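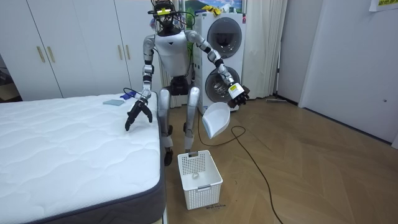
Stonotska is coming back for a third series. Confirmed last night, quietly, one line at the bottom of a Pollico schedule email, which is an odd way to treat your best comedy but never mind.

Print this item
E-mail this item

Six episodes again, half an hour each. Filming starts after Christmas, same studio, same writing room minus one (more on that in a sec). Late evening slot to begin with. Pollico say they "may look at" moving it earlier if the first two do well. They said that last time too and then put it up against the football.

For anyone who missed it, Stonotska is the one set in the regional news office where the weather presenter has accidentally become mayor. Started very small. First series had a cast of five and most of it happened in a corridor. Second series got a proper set, a car park and a guest part for a goat, and was funnier than it had any right to be, apart from episode four, which I have now watched twice and still can't follow. Something about a parking permit.

Now the bad news. The lead is leaving. Not straight away, she does the first two episodes and then the mayor resigns, or is pushed, depends which version of the script you believe. She's got her own show, working title Altıntaş, about a woman who inherits her aunt's pastry shop and all of her aunt's enemies. Also Pollico, also half hours. She's writing it herself with one of the Stonotska team, hence the gap in the writing room. Pilot was shot in June and the people who've seen it are keen, though they were all invited by the producers so make of that what you will.

My own view, for what it's worth: she's right to go. The mayor joke had about one more series in it and she was carrying a lot of the slower scenes on her eyebrows alone. But it leaves a hole. The newsroom lot are very good together, particularly the two on the sports desk who never speak, but none of them has been asked to hold up a whole episode yet. Rumour is the sports desk get more to do. Please let it be true.

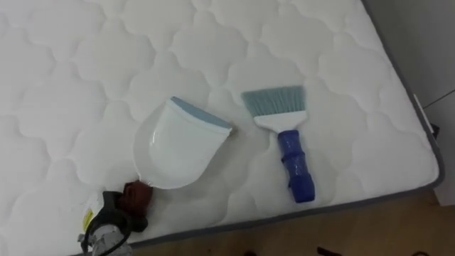
Tickets. The recordings are in front of an audience for the first time, which is the bit most of you wrote in about. It's at Niltgate, the old bus depot studios, and the seating is 300 a night. Free as ever, but you have to apply and they always give out more than there are seats, so get there early and take a coat, the queue is outdoors and goes round past the bins. Over 14s only. Phones go in a pouch. Applications open next month and we'll put the link in the following issue assuming somebody sends it to us.

Not everyone's happy about the audience. Last issue's poll asked whether Stonotska should stay as it was, no laughter, lots of awful silences. 1,286 of you voted, our best yet, and it came out at 49 per cent for leaving it alone. The rest were split between "audience please" and "don't mind", so no clear answer, sorry. I voted leave it alone. The silence after the mayor reads out the wrong speech is the best thing in the whole run and I dread to think what it'd be with someone whooping over it.

To be fair to Pollico they've said the location stuff will still be shot without anyone there and played in afterwards on the night. Whether they then stick the laughs on top I couldn't get a strait answer.

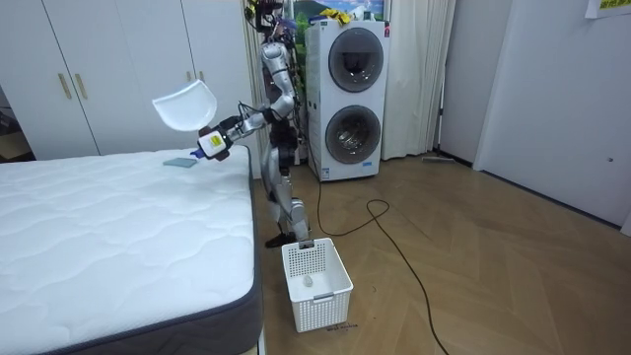

Repeats of the first two series start next week, two a night, in order this time. The channel has put back the bits that got trimmed for the earlier slot so the Christmas one now runs to its full length and the vicar's speech makes sense again. Worth setting the recorder even if you've seen them. The box set is still not out. I asked. It was "in hand" in spring and it's still in hand.

Couple of corrections while I'm here. The Niltgate sketch night we listed in the last issue is upstairs, not down, and it is not free, it's a fiver on the door. And the clip show everyone complained about had 98 clips in it, we said 89, apologies to the reader who sat and checked.

Altıntaş has no transmission date yet. Spring is what's being muttered. If the first series gets ordered in full it'll be recorded at Niltgate as well, straight after Stonotska wraps, so same queue, same bins. More when theres more.

Print this item
E-mail this item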